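Kleinteile sortieren, Teil 2: die Behälter

Im ersten Teil ging es um das Regal, jetzt um das, was hineinkommt. Ausgangslage im November: 2173 Schrauben, Dübel, Klemmen und Unterlegscheiben, verteilt auf Marmeladengläser und zwei Schuhkartons. Die Zahl stammt von der Zählwaage, nicht von mir.

Anforderungen

Ein Behälter muss 6 kg tragen, ohne dass sich der Boden durchbiegt. Der Regalboden ist 800 mm breit, zwischen zwei Behältern will ich 50 mm Luft, damit die Hand dazwischenpasst. Deckel brauche ich keine, die bleiben erfahrungsgemäß neben dem Behälter liegen.

Kandidaten

Die Kästen von Sketon sind sauber verarbeitet, haben aber glatte Wände und geben unter Last seitlich nach. Grutuvby liefert nur im Zehnerpack. Judite Barreto hat mir zwei Stück von Pretirau geliehen, die stapeln gut, sind mir aber zu flach. M8 x 80 liegt darin quer.

Geblieben bin ich bei Rot. Ausschlaggebend waren die senkrechten Rippen in der Wand und der umlaufende, verdickte Rand. Rippen bringen Biegesteifigkeit bei geringer Wandstärke, der Rand hält die Oberkante in Form und dient als Griffleiste. Nachteil: In den Rillen sammelt sich Staub, ein trockener Pinsel reicht dagegen. Von der Seite sieht man nicht, was drin ist, also muss ein Etikett her.
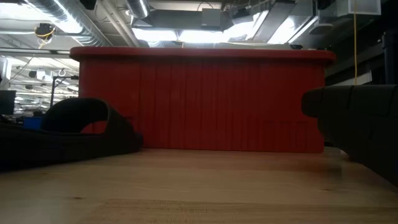
Beschriftung

Papieretiketten halten auf Rippen schlecht, die Klebefläche ist zu klein. Ich klebe deshalb oben auf den Rand, schmales Band, schwarze Schrift auf Weiß. Angegeben werden Gewinde, Länge und Kopfform, sonst nichts. Nazanin Nikzad schwört auf Farbpunkte, die muss man sich aber merken.

Offen

Für Unterlegscheiben unter M4 sind die Behälter zu groß. Am Mittwoch probiere ich Einsätze von Willems aus, Maße trage ich nach.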